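NOTES FROM THE TURNDOWN DESK

Since the last issue, management has asked each department to write something "forward-looking" for the newsletter. Purchasing wrote about staplers. I drew automation.

Most of you at Jultlow know by now that the household services side has been recording its own work. If you're over in the Halliday office and only hear about us when the van blocks your parking space, the short version is that our tidying crews now do part of their shift with a gripper in each hand. The grippers have cameras, the cameras record what the hands do, and the recordings go to the people at Pusberg who are teaching a machine to pick up after humans. I have raised two teenagers and wish them well.

The first week was slow. A crew that could clear a bedroom before the coffee got cold found itself negotiating with a single sock. You lose your fingertips, for one thing. You have two pads and a squeeze, and whatever you were planning to do with your thumb will have to wait. Takumi Fujimoto, who has been on the Arthorpe route longer than the route has been called that, compared it to eating soup with a pair of shovels. He has since become the best we have and would like that remark forgotten.

What changed after that was mostly the schedule. Gripper work is capped at 3 hours a shift, with a break in the middle, and the rest of the day is done by hand as before. The cap came from the crews. The original plan said "as capacity allows," and several people wanted to know whose. Wrists were discussed at length. We now have a stretching sheet on the wall by the lockers, showing a man in a headband who seems very happy about his forearms.

The other change is that people have started talking about how they do the job. I didn't expect this one. If you've sorted other people's belongings for years, you don't think about it, you just do it. Then an engineer calls to ask why you took the soft things before the box, and you have to come up with an answer. Some of the answers have been excellent. Some have been "because it was on top." Both went into the task notes, along with an argument over whether a sock counts as picked up if it is still touching the bin. (It does not. Please stop emailing me.)

Pay, as that's the part everyone skips down to: recording hours carry a small extra rate, and it stays for as long as the recording does. Routes have not been cut. I asked what happens when the machine gets good, and was told that it would handle the repetitive lifting and leave crews with "higher-value tasks." I asked for a list of those. I have so far received one, and it was windows.

To be fair to Pusberg, they do come out and watch. Two of their engineers spent a morning with the Arthorpe crew and each had a turn on the grippers. One of them dropped the same pair of socks 8 times and went home with a new respect for the profession – or at least a quieter manner. The instructions we got the following week were half as long and no longer contained the word "simply."

Soft items remain the hard part. A box holds still and has corners. Socks fold up, roll over and change shape the minute you squeeze them, and anything knitted has opinions. The crews have been asked to do more of these, in all colors and in whatever state they turn up, which has made laundry the most closely studied subject in the company.

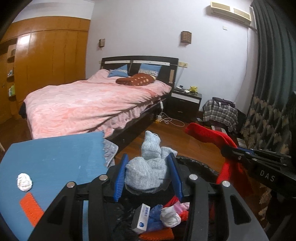 Bedroom work, two grippers going: a grey knitted bundle over the black-lined bin, something long and red in the other.

There are 19 people signed up for the next round, and space for a few more from the Halliday side if anyone fancies a change from spreadsheets. No experience needed, though patience helps and short sleeves are easier. Training runs one afternoon, and you'll be paired with somebody who has done it before. If you get Takumi, he'll let you struggle for a while before he shows you the trick with the angle. He says it's how people learn. I think he enjoys it.

The sign-up sheet is next to the man in the headband. Questions about pay go to the front office, and questions about socks go to the Arthorpe crew, who have plenty to say. The first session of the new round is in November, and sandwiches will be provided. You may eat them with your hands.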